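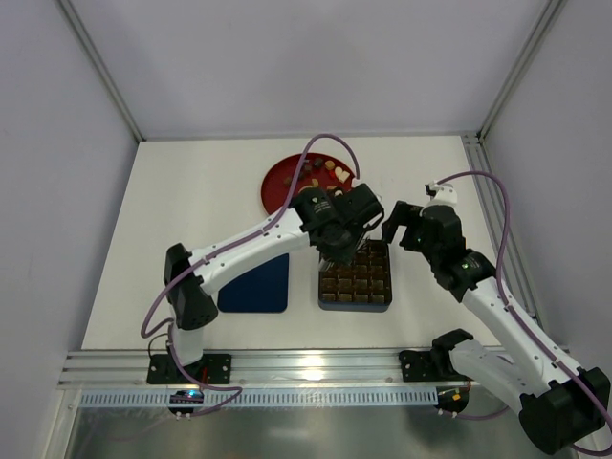
September 30, 2023

Last updated: after the second pass on the Grotdale folder

Biography pages, notes on the music section

Back on the singer bios today. The shared drive had 8 pages waiting in the music folder and I got through the ones for the Fultemwood site. The rest are for Lomis and can wait until their template stops eating the line breaks.

Main problem is still the birth line. Half of our pages give a place of birth copied from an old fan page and the other half give the town where the person grew up. I have started putting the source in square brackets after the place, in the working copy only. Strip these before export. If there is no source, leave the place out and keep the year.

Second problem is group membership. For singers who started out in a group, we have been giving the year the group formed as the year they joined. In 3 of the pages these differ. One singer came in after the first single and our page had her on it. Fixed, and I changed the discography table to match, but the table on the Grotdale mirror is a separate file and still has the old credit.

Solo careers: please use the release date of the first solo single, the retail one. Radio dates were mixed in, which made one album look as if it came out before its own lead single. I spent most of the morning on this. The sort order in the table goes by the text of the date and ignores the date itself, so anything from February lands above anything from January if the month is written out. Numbers for months in the hidden column, words in the visible one.

Marriage and family paragraphs. I cut these down a lot. Rule I am using: spouse if both people have talked about it in public, children by number only, no schools, no streets. Health goes in only where the singer gave an interview about it, and then in their own terms. Two pages said "suffered from" for things that were one canceled show and a sore throat. Changed to the canceled show.

Tried the Liu script for finding repeated sentences between pages. It works well on long text and badly on bios, where every page says "released her debut album" somewhere. Raised the minimum length and the list went from useless to readable. Left the setting in the readme.

Length: the target is still around 3,000 characters per bio. The older ones run over because of the TV appearances. I moved guest spots into a short list at the bottom — judging panels and full series stay in the main text.

Still open:

Stage name or birth name in the page title. The Fultemwood pages use the stage name, Grotdale uses both with a slash. I left each as it was.

Height. Half the pages have it, in two systems, and I could not trace any of the figures. Would like to drop the field.

Chart positions for the second albums are missing on the Lomis pages. The column is there and empty.

Next time start with the duets. They are listed under both singers with different years, and I have not checked which is right.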